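Keeping a Shape Sorter Complete

Shape sorters lose pieces faster than any other toy on the shelf. The board is too big to lose, so it stays behind with a row of empty holes while the pegs go under the couch. We have had two of them in the house, and these are the habits that kept the second one going.

Count the holes when you get it

Count the openings on the day you bring the board home and write the number on a strip of masking tape on the underside. Ours says 18. At cleanup you can check the pieces against the tape and know right away if you need to look under the furniture.

Tall pegs go missing first. They roll, and a smooth cylinder will cross a hard floor and end up against the baseboard.
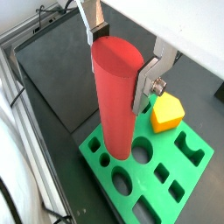
Put a towel or a rubber shelf liner under the board while it is in use. It slows down anything that gets dropped and keeps the board from sliding when a child leans on it. Cut the liner a few inches bigger than the board on every side.

Cleaning the board

Crumbs and lint collect in the holes, mostly in the corners of the square ones. Turn the board over and tap it on the back before you get anything wet. Then go around each hole with a dry toothbrush. For sticky spots use a damp cloth with one drop of dish soap, and wipe again with plain water.

Check the label before you soak a board of any kind. Foam holds water and wood swells. 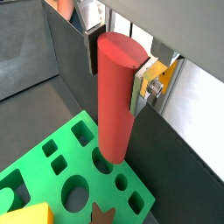
Pegs can be wiped with the same cloth. Stand them on end on a dish towel and give them 20 minutes before they go back. A damp peg put away in a tight hole leaves a ring of grime behind.

When a peg sticks

Pull straight up from near the top. Twisting works for a round peg but will chew up the edges of a star or a square. If it still won't move, turn the board over and push from behind with the handle of a wooden spoon, provided the hole goes all the way through.
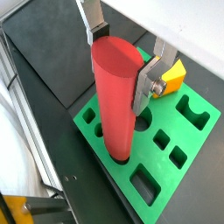 Storing it

Store the board with the pegs in it if the shelf is tall enough. Measure from the shelf to the top of the longest peg and add an inch for your fingers. If the shelf is too low, put the pegs in a zippered mesh bag and keep the bag on top of the board. 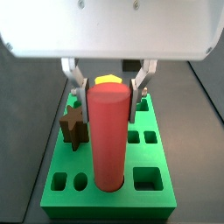
Avoid deep toy bins. My neighbor Mwende Mrema kept hers in one and spent an evening digging for a single star. A flat tray on a low shelf is easier, and a child can carry it to the table without help.

If a piece is gone for good, cover its hole with painter's tape until you find a replacement.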